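Ticket 209 - Blocks in the metal bin are sorted wrong and the set does not close
Product: Senunum block set, red and green, with grey metal bin
Site: Mosden, ground floor room
Opened: 4 January 2022
Status: Solved, one point left open

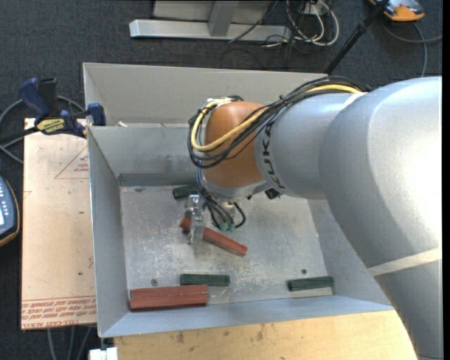
Problem as reported

We keep the Senunum blocks in an open metal bin with sloping walls. The red blocks are the long ones and the green blocks are shorter. At the end of the day all blocks must go back in their storage box from Pliltley, and the lid must close flat. Since the new delivery the lid does not close. It stands up on one side, and when I push on the corner it comes up on the other side.

I have also a second problem, maybe connected. When the blocks are put back in the bin for the next day, the long red ones often lie diagonal and the short ones go to the walls. Then it is difficult to get fingers under them. I would like to know if the bin is the wrong size or if we have the wrong blocks.

What I tried before opening the ticket

I emptied the storage box and wiped it with a dry cloth. There was a little dust in the corners but nothing that can lift a lid.

I put only green blocks in the box. The lid closes.

I put only red blocks in the box. The lid does not close.

I turned the red blocks so that the narrow side is down. The lid closes, but then there is no room for the green ones, so this is not a solution for us.

Reply from Ahuja support

Thank you for the clear report. Please measure one red block and one green block on the longest side and write us the numbers in millimeters. Please measure also the inside of the storage box, not the outside. If you have blocks from the old delivery, keep them separate from the new ones until we answer.

My answer

The inside of the box is 200 mm on the short side. The red block from the new delivery is 209 mm. I measured it again with another ruler and got the same number. The green block fits with much space left, so I did not write its number, but I can do it if you need it.

I found old red blocks on the shelf behind the door. They are 200 mm and they go in the box, a bit tight. So the old ones and the new ones are not the same length. With the eye you do not see it unless you hold them end to end on a table. The color is the same to me.

Reply from Ahuja support

This explains the lid. The Senunum red block is made in two lengths, and the box you have is for the shorter one. The longer one belongs with the bigger box. Please look at the paper label on the carton of the new delivery and tell us what is printed after the word "Size".

My answer

The carton was already folded for recycling but I could still find it. After "Size" it is printed "L". The old carton has "M". On our order form I wrote only "red, long" and no letter, so I think part of the mistake is mine. I did not know there was a letter.

Reply from Ahuja support

No problem, the form does not ask for it clearly. We can exchange the blocks for size M or we can send you the box for size L. Both ways are possible until the end of August. For the exchange, please send back all red blocks of the new delivery together. The green blocks exist in only one size and can stay with you.

My answer

We prefer the exchange. The shelf has no place for a bigger box.

About the bin

I asked also about the diagonal blocks, and the answer from support was to change the order of filling. I write down here how we do it now, for the colleagues who use the room after us.

1. Put the green blocks in first, flat, away from the walls. Leave space for two fingers.

2. Put the red blocks in after, one at a time. Do not pour them from the box. When we poured them, they landed across each other.

3. Do not push two red blocks tight together along the wall. If they already lie like this, move the outer one first.

4. When you empty the bin, take out whatever lies on top or across before you touch the blocks near the front wall.

5. Check that nothing small stays in the corners. The bottom of the bin is grey and a dark green block near the wall is easy to miss when the light is weak.

I tested this order 3 times. The blocks did not stay perfectly straight, but I could lift every one of them without tipping the bin.

Result after the exchange

The size M blocks came in good condition. The lid of the storage box closes flat with red and green together, in the normal position. I left the box closed for one night with a book on it and in the morning it was still flat - so the lid itself was never bent, as I was afraid at first.

Still open

One of the old red blocks has a rough edge on one end. It does not change the length and it can be used, but it scratches a little when it slides on the metal. I asked if I can sand it myself with 1000 grit paper or if this takes away the color. I wait for the answer and will add it to this ticket.

Please write the letter M on every new order for red blocks. I changed the order form in the Mosden folder, and the old form is deleted.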